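Table protection

Table protection is the general name for the coverings, sheets, boards and finishes used to keep the top of a table from being marked, scratched or stained. The term covers household items such as cloths and place mats as well as the loose sheets and boards used in schools, workshops and offices. It does not normally include permanent changes to the table itself, such as the fitting of a new top.

Background

Coverings have been laid on tables for many centuries, at first mainly for show and for the comfort of those eating. The idea of covering a table in order to preserve it became common as polished furniture spread to ordinary homes. Polished wood is easily damaged by heat and water, and a household with a single good table often kept it covered except when guests were present. In many homes a thick felt or woollen underlay was placed beneath the cloth to soften knocks and to slow the passage of heat from dishes.

Oiled cloth, and later cloth coated with plastic, could be wiped clean and did not need to be washed after each meal. These materials were widely used in kitchens. They were less suited to fine furniture, as some coatings stick to varnish when left in place for long periods.

Paper

Paper is the cheapest form of table protection and is usually thrown away after use. It is supplied in single sheets or on rolls, and old newspaper is often used for the same purpose at home.

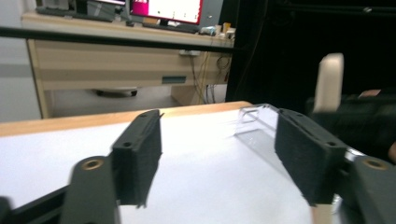

The choice of paper depends on the work to be done. Brown wrapping paper is strong and does not tear easily under boxes or tools, while lining paper takes up small amounts of paint and glue. White paper laid on a light wooden table, as illustrated, gives a plain and bright ground against which dark objects stand out clearly, and it is often preferred where small parts have to be found by eye. Its main weakness is that it shifts when leaned upon. The usual remedy is to tape the corners, although strong tape may lift the finish of an older table and should be tested on the underside first. Paper gives almost no protection against heat, and liquid will pass through it within a short time.

Boards

Rigid boards are used where the table must be protected from cutting, pressure or repeated wear. They may be made of wood, card, plastic or pressed fibre, and are generally cut smaller than the table so that they can be lifted away and stored upright. A board spreads the weight of a heavy object and prevents the small dents that form in soft woods such as pine.

Boards are often given a thin backing of cork or felt. Without one, grit caught between the board and the table acts as an abrasive and may do more harm than the work on top. Both surfaces should be wiped before the board is put down.

Care and storage

Cloths are best stored rolled, as sharp folds weaken the threads and leave lines that are difficult to press out. Coated cloths should be kept away from radiators. Boards stored flat in a pile tend to stay true, but those leaned against a wall at a low angle will bend in time.
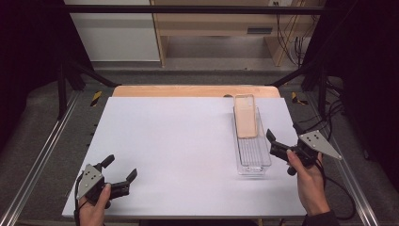
Any covering left in place for many months will affect the colour of the wood beneath it. Most woods darken or turn yellow in daylight, and a covered area keeps its earlier shade, so that a clear outline appears when the covering is taken away. The difference usually becomes less marked once the whole surface has been exposed for a season, but it may never disappear completely. Cherry and mahogany are among the woods most quickly affected.

The Oltcombe survey

A small survey of household practice was carried out in Oltcombe in April by the Sernunholm Furniture Collection, and its findings were published on 31 May 2019. Replies were received from 45 households. In 21 of these the main table was covered every day, and in seven it was covered only for meals. The remaining households used a covering for particular tasks or not at all. The most frequent cause of damage reported was heat from cups and dishes, followed by ink and nail varnish.

The collection holds some 600 cloths, mats and underlays, most of them plain items made for daily use. Several still carry the laundry marks of their former owners - a useful guide to date where no other record survives.

See also

Coaster
French polish
Oilcloth
Place mat
Trivet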